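Arnlow Gripper Trial Kit
Two-arm evaluation set for small, thin and awkward parts

Catalog pages love a gripper holding a steel block. If you spend your days picking up steel blocks, any of our competitors will be glad to help. The Trial Kit is for people who need to find out what a gripper does with the things they wish they hadn't agreed to automate.

The kit covers both arms, so you can run two finger designs against each other on one table. You get four sets of fingers, a wrist mount for your camera, and a printed book of 20 tasks, graded from dull to unreasonable. Task 11 is wire. Task 17 is birthday cake with candles, and it calls for two arms, a steady approach and small moves near a flame. We suggest working up to it.

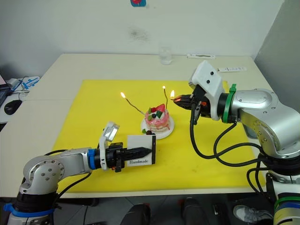 Sutanto wrote in after a month with the kit to say the cake task told them more about their wrist cameras than 53 runs of pick-and-place had, and would we please print the scoring sheet larger. The scoring sheet is now larger.

What we'd compare first

Finger shape. Broad fingers forgive a sloppy approach and then get in their own way. Narrow ones reach nicely and let go at moments of their own choosing. Try both on the same part before anyone forms an opinion.

Camera placement. A wrist camera gives you a splendid view of your own fingers. Check how much of the part is left to see once they close, and move the mount if the answer is "none."

Handover. One arm holds, the other takes. Thin wire is the fair test, as it bends away from whichever gripper you trusted more. Score the pinch point and the time to a clean grip, then swap the arms' roles and score it again. The results rarely match, and the Weninov controller will log both for you without comment.
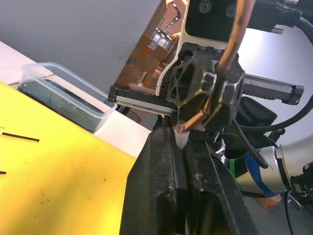

Task 11, wire handover: one gripper clamped above, fingertips at the wire's end.

In the box
Finger sets, 4
Wrist camera mount
Task book and scoring sheets
Hex keys, including the one you'll lose

Not in the box
Arms, cameras, controller, cake

Fit and ordering
Mounts to Irnside wrists directly. Other arms need the adapter plate, sold separately, for reasons our accounting department finds persuasive. Allow around 20 minutes to change fingers the first time. Kits ordered now ship in February. Fingers may be returned scuffed, but please wipe off the frosting.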